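Why Balls Roll and Blocks Stay Put

Set a ball on a table and give it a tiny push. It rolls away. Now push a block just as gently. It might slide a little, or it might not move at all. The difference comes from their shapes.

A ball is round all over, so only one very small spot touches the table at a time. When you push, a new spot comes down, then another. There is no edge to get over. This is why a ball can roll in any direction.

A die is a small cube. It has flat sides, and a whole side rests on the table. To make it turn, you have to tip it over an edge. When you throw a die, it tumbles over its edges and corners. Each bump uses up some of its motion. Soon it lands on a flat side and stays there.

Some shapes have corners that are cut off or blunt. These shapes are partway between a block and a ball. The more sides a shape has, the less it needs to tip before it reaches the next side.

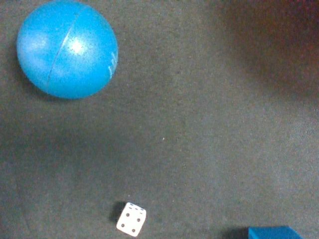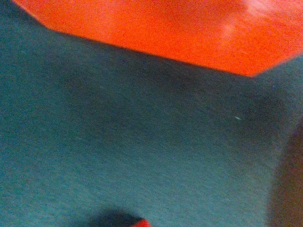 First picture: a blue ball and a white die with four dots on its front side. Second picture: the straight edges and blunt corner of an orange object against teal fabric.

The surface matters too. A soft or fuzzy cloth sinks a little under a ball. The ball has to keep pushing through it, so it slows down sooner than it would on a hard floor. The rubbing between two things that touch is called friction. Friction also helps stop a block from sliding.

Try It Yourself

You will need a ball, a die, a large book, a towel, and a ruler.

1. Lay the book flat on the floor and lift one end slowly.
2. Put the ball on the book and let go. Measure how far it rolls.
3. Do the same with the die. Does it slide, tumble, or stay where it is?
4. Spread the towel over the floor and try both again.

Kiran Dhillon's class in Gorkville tried this in November. Their ball rolled 40 inches on the bare floor and 9 inches on the towel. Your numbers will be different if you use another ball or lift the book higher.

Words to Know

Cube: a solid shape with six square sides, all the same size.

Friction: the rubbing that slows things down when they touch.

Sphere: a solid shape that is round all over, like a ball.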